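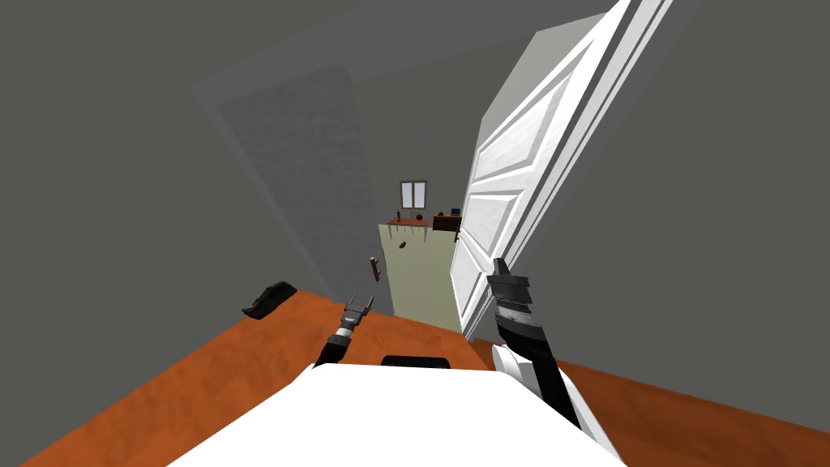 Fig. 6 — View over the table top towards the open doorway.

6. Setting up a ship call in Jakab

6.1 Before you start

A ship call is one visit by one cruise ship to one berth. Each call must be set up before any passenger list can be loaded. You need Port Editor rights, the ship's agent reference and the berth plan for the season. At Ekcombe the berth plan is issued in May. At Drerkthorpe it is held by the duty office and must be asked for.

Note: Calls copied from last season keep their old tender settings. Check these even if the ship and berth are the same.

6.2 Creating the call

1. Open Calls > New.
2. Select the port. The berth list changes to match.
3. Enter the ship name and agent reference. If the ship is already stored, its length and passenger limit are filled in.
4. Enter the arrival and departure times in local time. Do not use ship's time.
5. Select the berth. Ships longer than the berth limit are shown in red and cannot be saved.
6. Set Landing to Quay or Tender.
7. Press Save as draft.

The call now has the status Draft. Drafts are not shown to coach firms or shore excursion desks.

Caution: Changing the port after step 5 clears the berth, the landing type and any coach bays already held.

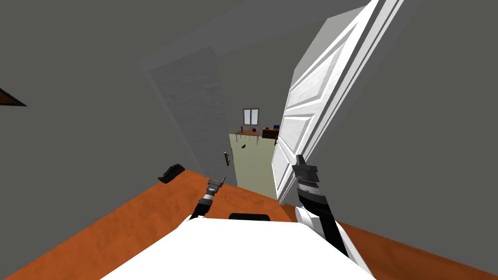

Fig. 7 — Both arms forward, left gripper open.

6.3 Passenger limits

The terminal limit at Pridthorpe is 700 passengers ashore per call. Where landing is by tender the limit falls to 455. Jakab applies the lower figure as soon as Tender is selected.

1. Open the draft call and select Limits.
2. Check that the terminal limit is correct for the landing type.
3. Enter the number of booked excursion places. These count towards the limit.
4. Enter the hold-back, if the port uses one.
5. Press Recalculate, then Save.

If the booked places exceed the limit, the message "Over limit, call not released" appears. Lower the excursion places or ask the port to raise the limit. Port Editors cannot raise it themselves.

Note: Two calls on the same day at the same berth share one limit. The call saved first has first use of it.

6.4 Waiting room and cabin notes

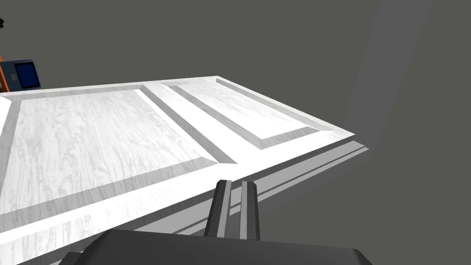
Cabin notes are free text attached to a call and are read by the boarding desk. Use them for changes that affect returning passengers, such as a closed deck or a moved muster point. Where a note has to identify a door, give its finish and panel layout as well as its number. A door with a pale, whitewashed finish, faint grey grain and recessed panels, as shown, is entered as "white, grained, panelled". Plain "white" is kept for painted flush doors. Notes are limited to a single line on the boarding desk screen — anything longer is held under More.

6.5 Releasing the call

1. Open the call and press Check.
2. Clear any items marked Stop. Items marked Advise may be left.
3. Press Release and enter your initials.

A released call can be returned to Draft only until the first passenger list is loaded. After that, use Amend (section 7).

Section last revised October 14, 2023. Corrections to Bradley Holroyd, port systems, Pridthorpe.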